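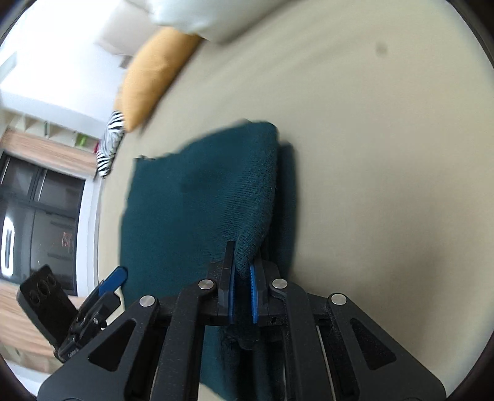 Tricot vert foncé plié.

Compte rendu de la réunion mensuelle – atelier textile Testevum
Présents : 4 membres de l'équipe tri, Rohani Sinaga (secrétaire de séance). Excusée : la responsable du dépôt de Grornbridge.
Ouverture à 18 h 10.

1. Compte rendu précédent
Adopté sans modification.

2. Pliage des tricots
Les piles de lainages s'affaissent sur les étagères du fond et les pièces sont à replier avant chaque vente. L'équipe propose de garder le pli en deux puis en trois, bord arrondi vers l'allée, pour tous les tricots à côtes. Les mailles fines restent roulées. Les teintes sombres (vert canard, marine, noir) se confondent le soir : elles seront rangées près de la fenêtre, étiquette visible.
Une remarque sur les peluches. Le rasoir textile est à passer avant le pliage, sur une surface plane, sans tirer sur la maille. R. Sinaga rédige une fiche d'une page et l'affiche au-dessus de la table.
Décision : mode de pliage adopté, 3 voix pour, 1 abstention.

3. Stock
L'inventaire de juillet donne 466 pièces en laine ou mélangées. Les couvertures n'y figurent pas, elles seront reprises à part. Les cartons Rondonuwu ferment mal une fois pleins – on s'en tient à deux rangées par carton.

4. Achats
Devis Brurnis pour les étagères et les bacs à couvercle : 3 390 euros, livraison comprise. Le montant dépasse l'enveloppe prévue. Il est demandé un second devis sans les bacs. Point reporté.

5. Divers
La lampe de la table de pliage clignote, à changer. Les sachets de lavande sont à renouveler dans les armoires du couloir. La clé du local reste à l'accueil après 17 h.

Prochaine réunion : même heure, même salle.
Séance levée à 19 h 25.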